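Search this encyclopedia Go Advanced search

Print this article | E-mail this article

Toast (food)

Toast is bread that has been browned by dry heat. The heat drives water out of the surface, makes the crumb firm, and changes the color and taste of the outer layer. Most toast is made from sliced bread, though rolls, flatbreads, and bagels are also toasted. It is eaten plain or with a spread, and it serves as a base for eggs, cheese, beans, fish, and many other foods.

Browning

The color of toast comes mostly from the Maillard reaction, in which amino acids and certain sugars in the bread combine under heat. The reaction gives rise to a large number of flavor compounds and to the brown pigments called melanoidins. It goes slowly at low temperatures and quickly once the surface has dried out. Sugars in the bread may also caramelize, and this adds a slightly bitter note to dark toast.

Breads brown at different rates. Enriched loaves made with milk, egg, or added sugar color early and can burn before the middle is warm. Lean breads made from flour, water, salt, and yeast take longer. Sourdough often browns slowly, and a very sour loaf may stay pale in a setting that would darken a white sandwich loaf. Bread that is a day or two old is widely preferred for toasting, as it slices cleanly.

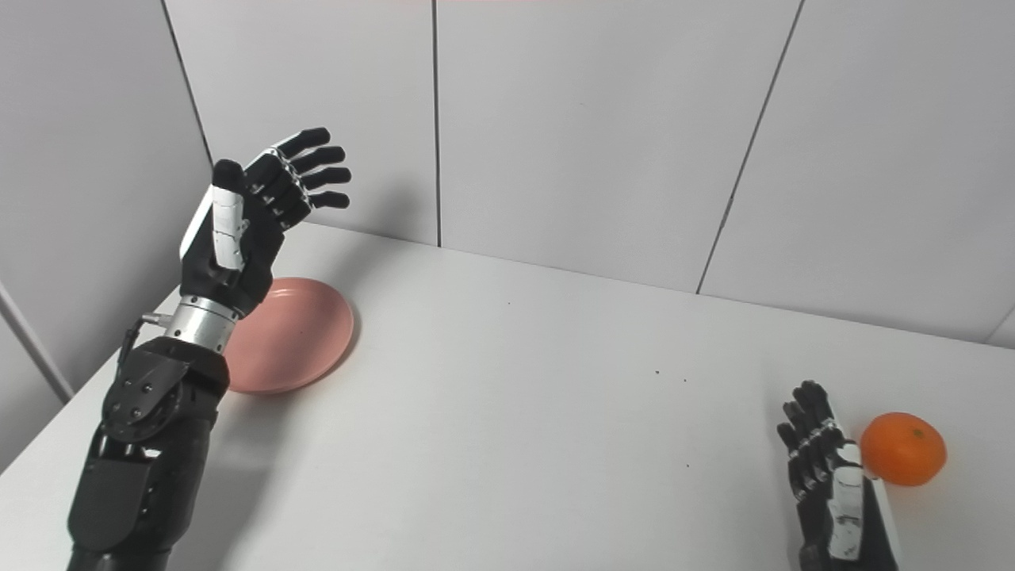 Slice thickness affects the result as much as the type of bread. A thin slice dries all the way through and becomes crisp, while a thick one keeps a soft center between two browned faces. Melba toast is made from very thin slices baked until dry. Texas toast is cut about twice as thick as ordinary sandwich bread and is usually buttered before it is heated.

Methods

Before household electricity, bread was toasted in front of an open fire, either on a long-handled fork or in a wire or iron holder that stood on the hearth. Stovetop toasters came later. These were frames of tin or wire that leaned the slices over a burner, and the cook turned the bread by hand when the first side was done.

Electric toasters use wires, usually of a nickel and chromium alloy, that glow when current passes through them. Early models browned one side at a time and had no timer. The pop-up toaster heats both sides at once and lifts the bread when a timer or thermostat ends the cycle. Many models have 2 slots, and larger ones have four. Conveyor toasters, used in hotels and cafeterias, carry slices past the heat on a moving belt.

Toast can also be made under a broiler, in an oven, or in a skillet. Skillet toast is generally cooked in butter or oil and has a richer, less even crust. A broiler suits open sandwiches, where the topping is to be heated along with the bread.

Regional customs

In Jaltville, toast is closely tied to the town bakery trade. The Plomurero bakery sells a square, close-grained loaf meant only for toasting, baked in lidded pans and held overnight before it is sliced. It is eaten there with salted butter and a thin layer of quince paste. The town marks Toast Day on 5th March, when cafes serve toast through the evening. In its first year the event drew 175 people, and the highest attendance recorded since is 852.

The upland district of Skilum has a different custom. Rye bread is baked in large batches in January, cut into fingers, and dried in a cooling oven until hard. The fingers keep for months in tins and are softened in broth or coffee. A survey of household recipes in the district listed 57 kinds of topping, most of them made with curd cheese or smoked fish. 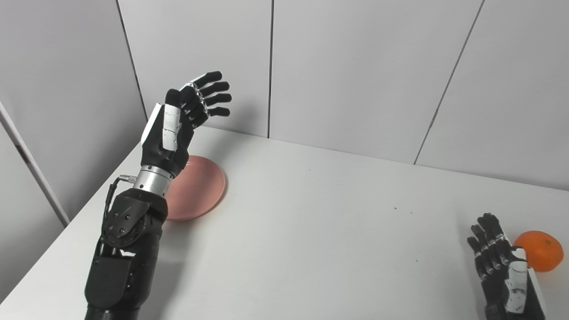 Elsewhere, cinnamon toast is spread with butter and sprinkled with sugar and ground cinnamon. French toast is soaked in egg and milk and fried, so it is bread cooked in a batter more than toast in the strict sense. In Spain and Italy, toasted bread is rubbed with garlic or tomato and dressed with olive oil.

Nutrition and safety

Toasting removes water but has little effect on the energy content of a slice. Weight for weight, toast has more calories than the bread it came from, because the same starch and fat are held in a lighter piece. A small amount of the amino acid lysine is lost in browning.

Acrylamide forms in starchy foods cooked at high heat, and dark toast contains more of it than light toast. Food safety agencies in several countries advise toasting bread to a golden color. Crumbs left in the bottom of a toaster can catch fire, and the tray should be emptied regularly with the appliance unplugged.

See also: Bread; Crouton; Rusk; Sandwich; Zwieback

Print this article | E-mail this article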